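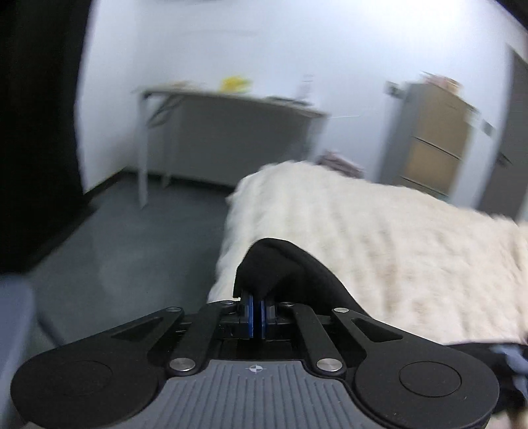 Wrist view, jaws nearly closed, dark cloth-like material directly beyond the blue pads.

Clisodik Replay 6
Trajectory tooling for hand-held and arm-mounted grippers

Clisodik Replay aligns wrist video, gripper width and pose into a single timeline, then exports trajectories to your controller or training pipeline. It is built for work with soft goods, where contact is hard to model and the view shifts quickly.

Perception
Jaw opening is estimated per image and logged with a confidence value. Intervals with motion blur are flagged and can be down-weighted or excluded from pose optimization. Masks for the gripper body are stored once per tool and reused across sessions.

Planning
Recorded paths are checked against the joint limits, reach and velocity of the target arm. Segments that fail are listed with the limiting joint. Retiming is optional and does not alter the path geometry.

Tooling
Command line and desktop viewer. Python bindings included. Batch jobs resume from the last completed session.

Specifications
Timeline resolution: 100 Hz
Maximum session length: 3000 s
Supported arm models: 21
Export formats: CSV, HDF5, ROS 2 bag
Operating system: Ubuntu 22.04
Licence: per workstation, offline activation

Release 6 changes
Grey-scale input accepted for jaw estimation. Colour calibration moved to the tool profile. Fixed a timestamp offset introduced in the July build.

Integration enquiries: Charmaine Fourie, Trelex
Technical support: Yiğit Öztürkmen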